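Maltum Grip Wrap, blue, 60 mm

Product code: HW-166
Sold by: Handwood
Availability: in stock
Pack sizes: single roll, box of 13

Maltum Grip Wrap is a thin, stretchy wrap for handles, rails, clamps and tool jaws. It sticks to itself and leaves no glue on the surface underneath. Use it where bare metal or hard plastic is slippery or likely to mark the work. It can be cut with ordinary scissors or torn by hand across the width.

Each roll is 60 mm wide. Single rolls come in a paper sleeve. Boxes are sealed and can't be split at the counter.

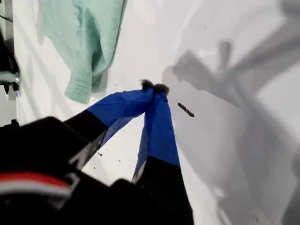 Before wrapping, wipe the surface with a dry cloth and remove any old tape. Start at the narrow end and work back, overlapping each turn by half the width. On tapered shapes the wrap will wrinkle and fold over itself, and where it does the edges look paler than the deep blue of the rest. Small folds can be pressed flat with a thumb. If a fold stands up along the gripping side, unwind the last turn and lay it again with a little more pull. Finish with one full turn on top of the last and press down for a few seconds.

Don't use it on anything that gets hot, or on lifting gear. Replace it when it starts to fray.

Also available: Kokkonen Hem Tape and the Skunico hand cutter, which takes rolls up to 100 mm wide.

Delivery and returns
Orders placed before noon go out the same working day. Unopened rolls and boxes can be sent back for a refund. Opened rolls can't be returned unless faulty. The green version was dropped in August and won't be restocked.

Page last updated: Wednesday, November 26, 2025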